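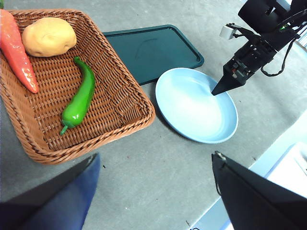

Baskets, Pretend Vegetables, and Other Things Grown-Ups Say About Them

People will tell you a lot of things about baskets. They will tell you that weaving is the oldest craft in the world. They will tell you that play food teaches you to eat your vegetables. They will tell you that every potato is brown. I have been hearing these things for years, and I think you should check them before you believe them.

Checking is not rude. If somebody says "everybody knows that," you are allowed to ask how they know. Let's try it.

Is weaving the oldest craft?

Maybe. Maybe not. The trouble is that baskets rot. A stone tool can lie in the ground for a very, very long time and still be a stone tool when someone digs it up. A basket made of plant stems usually turns into dirt. So the people who study the past find lots of stone and not much basket.

Does that mean people long ago made more stone tools than baskets? You can't tell. It might only mean that stone lasts. Sometimes all that is left is the print of a basket, pressed into clay that got hard. From the print you can see how the strands crossed, even though the basket is gone.

When someone says "the oldest," ask "the oldest we found, or the oldest there was?" Those are two different questions, and only one of them can be answered by digging.

What is wicker?

A lot of people think wicker is a plant. I thought so too, until I was a good deal older than you are. You cannot go out and pick wicker. Wicker is the name for a way of weaving, and for the things made that way. The plant might be willow, which is a tree with bendy branches. It might be rattan, which is a climbing palm that grows in hot places. It might be reed. It might be no plant at all, because some wicker is woven from paper or from plastic.

Can you tell which by looking? Not always, and be careful of people who say they can. A tan basket could be any of these. Color is not much help. Plastic can be dyed tan and willow can be dyed purple.

How does it hold together without glue?

Here I was suspicious, so I asked Ritva Savolainen, who teaches basket making on Saturdays in Brivbridge. I said there must be glue, or a nail, or some string hidden away. She handed me a basket and told me to find it. I looked for a long while. I didn't find any.

What holds a basket together is rubbing. The proper word is friction. Each strand goes over one neighbor and under the next, over and under. The strand beside it does the opposite, under and over. Everywhere two strands cross, they press on each other, and things that press on each other don't slide easily. One crossing doesn't hold much. A whole basket has a great many crossings, and they all hold at once.

You can test this. Cut some strips of paper, each as wide as your finger. Lay half of them side by side on a table. Weave the others through, over and under, and push them close together. Now try to pull one strip out of the middle. It comes, but it drags. Next, make a second mat and leave big gaps between the strips. Pull again. Which one was harder? I know what I got, but I'd like you to find out for yourself.

Now lift each mat by its edge. You may notice that the edges are the weak part. The strips there have a neighbor on one side and nothing on the other. Basket makers have the same problem, and they fix it with the rim.

Why is the rim so thick?

On many baskets the top edge is a braid, much fatter than the strands in the rest of it. I used to think this was for decoration. Some of it may be. But the rim has work to do. It tucks in all the loose ends so the sides can't unravel, and it keeps the shape. The rim is also where people grab. If you carry a basket by its edge, your fingers are pulling on that one part and the rest is hanging from it.

Siham Sayegh, who is nine and goes to the Saturday class, did not believe this either. She made a small basket and left off the rim on purpose. She used it for a week to carry her markers. By the end the top row had come undone and two of the uprights were sticking out like whiskers. She has now put a rim on it. It is a bit crooked.

Corners are another thing. Weaving around a circle is easier than weaving around a square, because a stiff strand doesn't like a sharp bend. It may crack. This is why so many baskets that look like rectangles have soft, rounded corners. The weaver goes around the bend gently.

Does play food teach you anything?

Now for the claim I trust least. The labels on toy boxes are full of it. "Builds healthy habits!" I have a box here from a toy company called Tusto, and it says the vegetables inside will help children "love their greens." How do they know? The box doesn't say. Did they count the greens that children ate before and after? The box doesn't say that either.

I'm not telling you that play food is useless. You can sort it. You can run a shop with it. You can learn words from it, and you can learn to look at things closely. I only mean that holding a plastic carrot and eating a real carrot are different jobs, and getting good at one may do nothing for the other. My neighbor Rami Karam had a whole crate of pretend vegetables when he was little. He still won't eat peppers.

What toy makers get right, and what they leave out

It is fun to be picky about pretend vegetables. Get some real ones and compare.

Start with shine. A pretend carrot is often glossy all over, with bright spots where the light hits it. Take a real carrot that hasn't been peeled and hold it near a window. Is it that shiny? Mine was not. It had fine rings and little hairs on it, and a streak of dirt near the top. Wet it and look again. Now it is shinier. So a glossy toy carrot looks more like a washed one.

Chili peppers are a different story. Real green chilies do have shiny skin, with a waxy layer that helps keep water in. A plastic pepper with a white gleam down its side is quite a fair copy. It can even have the stem right. Look for the place where the stem joins the wide end, and see whether the toy maker bothered with it.

(If you handle real chilies, don't touch your eyes. The part that burns gets on your fingers and stays there. Ask a grown-up to cut them.)

Then there is the potato. Ask your friends to draw one and most will pick up a brown crayon. But go to a market and look. There are pale yellow potatoes, red ones, purple ones and some that are nearly white. A yellow potato with a smooth skin is perfectly good. And the dimples aren't just bumps. The small dents on a real potato are called eyes, and each eye has buds that can grow into a new plant. A pretend potato may have dimples, but I would not waste a flowerpot on it.

Three parts of three plants

We call all of these vegetables. That word comes from the kitchen, and a plant scientist would want to be more exact.

A carrot is a root. It grows down into the soil, with the thick end at the top and the thin tip deepest. The plant stores food in it.

A potato grows underground too, so most people say that it is a root. It isn't! It is a swollen part of an underground stem. The eyes are the clue. Stems have buds on them, and the carrot down there in the dark has none along its sides.

A chili pepper is a fruit. It grows from a flower and has seeds inside. You don't have to put it in a fruit salad.

Don't take my word for any of this. If there is an old potato in the cupboard that has started to sprout, look at where the sprouts are coming from. Ask someone to slice open a pepper and see if there are seeds.

Basket, tray or plate?

Last one. Lama Sabbagh, who runs the Trirkgate market hall, told me that baskets are best for storing vegetables. I asked, "Best for what?" and we had a long talk about it.

A basket has gaps, so air can get in and damp can get out. Potatoes like that. But soil falls through the gaps as well, and then you have soil on your table. A tray with a little raised lip keeps the soil in, and you can wipe it clean in a second. Try wiping a basket! Round things can roll off a tray if you tip it too far, though, and the lip is no great help. A plate is good for serving and a poor way to carry six potatoes up the stairs.

So I wouldn't say that one of them is best. Lama says I'm being difficult. You could do your own test with a few pretend vegetables. Put them on a tray and walk across the room. Then do the same with a plate, and then a basket. Write down how many fell each time. Do it more than once, as one try could be luck, and have a friend do it too in case you are just bad at trays.

Words to know

Friction: the rubbing that makes it hard for two things to slide past each other.
Rattan: a climbing palm with long, tough stems.
Strand: one of the long thin pieces in a weave.
Uprights: the pieces that stand up in the side of a basket while the others are woven around them.
Wicker: things woven from bendy pieces, and the way of weaving them. Still not a plant.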